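Saturday, October 21, 2023

Spent the morning on the demo rules with Saimi. We're at 480 cloth folds now and I still catch myself starting before the table's clear (bad habit!). New rule: fingers open and off the fabric before anyone hits record, both hands.
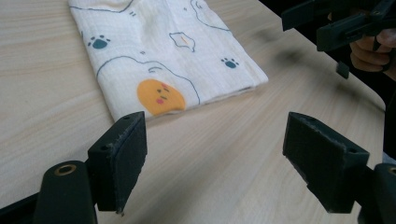 Finger pads get checked at every session start from now on. Scuffs like the ones along the top edge of the right pad are fine, but log them anyway! Ravinder wants a limit in the Girow sheet by Monday.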